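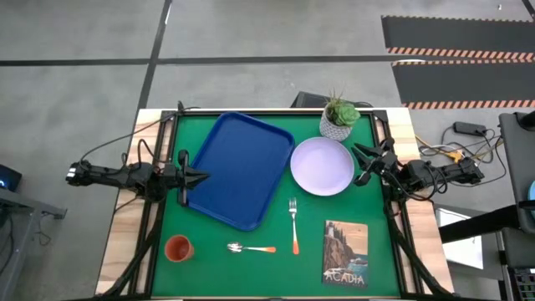

Nindeck is recruiting adults with reduced contrast sensitivity for a study of how easily tableware can be told apart from the surface it is placed on. The study concerns edges: where an item ends, where the table begins, and how much light is needed before the boundary can be located with confidence. A royal-blue tray on a bright green surface differs from its background in hue, and many people with full colour vision will find its outline without effort. A pale lavender plate set close beside that tray presents a different task, as its outline has to be judged against the green on one side and the blue on the other. Published guidance on tableware for care settings mostly deals with one item on one background. We intend to collect measurements for items placed next to each other, which is how most meals are served.

The work will be carried out at the Procházka building in Baston and supports the development of Floka, a range of plates, bowls and trays for hospital wards and residential homes. The shapes of the range are settled. The colours are open, and the results of the study will be used to choose them.

Who can take part

You may be eligible if you are an adult and at least one of the following applies:

You have a diagnosis of cataract, glaucoma, macular degeneration or diabetic eye disease, in one or both eyes.
You have been told by an optometrist that your contrast sensitivity is reduced, with or without a named cause.
You have a colour vision deficiency, inherited or acquired.

We also need a comparison group with no known eye condition other than the need for glasses or contact lenses. Applicants for this group should have had an eye examination in the past two years and should be able to tell us the date of it.

You should be able to sit at a table for 22 minutes at a time. Wheelchair users can be seated at the test table without transferring. The table height is adjustable and will be set for each participant before measurements begin. You do not need to be able to lift or carry anything. Responses are given verbally or by pressing a large button, whichever you prefer.

You will not be able to take part if you have had eye surgery or an eye injection within the past month, if you have photosensitive epilepsy, or if you are taking part in another vision study at the same time. If your surgery date is fixed for after the study, please mention it on the form. It does not exclude you, but it affects the order in which we book people.

What is involved

Each participant attends two sessions, on separate days. Both take place in the same room and follow the same timetable.

The session starts with a short set of standard vision measurements: letter acuity at reading distance, contrast sensitivity using a printed chart, and a colour arrangement test. Wear the glasses you would normally wear to eat a meal. If you do not wear glasses to eat, leave them off, even if you use them for reading. Tinted lenses may be worn only if you wear them indoors every day.

The main part consists of three blocks with a break after each. In the first block, single items are placed on a plain surface and you report which way the item is turned. In the second, pairs of items are placed side by side, either touching or with a small gap, and you report whether there is a gap. In the third, food samples are added and you report where the food stops and the plate shows. The food samples are moulded from silicone and are not to be eaten.

Lighting is changed between trials. The lowest level corresponds to a dim bedside lamp and the highest is 2000 lux at the table surface. You will be given time to adapt after every change, and trials will not start until you say you are ready. Some participants with cataract find the highest level uncomfortable – it can be left out on request, and the remaining data are still of use to us.

No eye drops are used. Nothing touches the eye. There is no medical benefit from taking part, and the measurements do not replace an eye examination. If a result differs markedly from what you have told us about your sight, we will give you a written copy to take to your optometrist.

Payment and travel

Participants receive £22 for each session completed. A session that is stopped early for any reason is paid in full. Standard-class rail or bus fares to Baston are refunded on production of a ticket or receipt. Those who cannot use public transport should say so when applying, and a taxi will be booked on the study account. A companion may travel with you at our cost and may wait in the adjoining room. Companions are asked not to be present during the trials, as comments from a second person have affected responses in earlier work.

Assistance dogs are welcome. Water and outdoor space are available on the ground floor.

Dates

Sessions run throughout March, on weekdays only. Wednesday has an evening slot for people in work. The evening slot is usually the first to be filled, so applicants who can attend in the daytime are asked to choose a daytime slot. Your two sessions should be booked at the same time of day where possible.

Data and consent

The study lead is Montserrat Iglesias. Consent is taken in person at the start of the first session, and the information sheet is sent out beforehand in standard print, large print or audio. Please state which you need.

Measurements are stored under a participant number. The list linking numbers to names is kept separately and is destroyed when the last payment has been made. You may withdraw at any point up to then and ask for your measurements to be deleted. After that date they can no longer be identified as yours. No video or sound is recorded during the sessions.

A summary of the findings will be sent to all participants who ask for one. It will include the colour combinations tested, the light level at which each was reliably detected, and the number of people in each group.

How to apply

Application forms are available from Daithí Nic Aodha, who handles bookings for the study, and can be completed by telephone if you prefer not to use a printed or on-screen form. The form asks for your eye condition if you have one, the glasses you use for meals, your preferred session times and any access needs. Please do not send medical letters or prescriptions with it – we will ask to see these at the first session if they are needed.

Applicants will be told whether they have a place within three working days of the form being received. Where a group is already full, names will be held on a reserve list until the end of the study unless you ask us to remove yours.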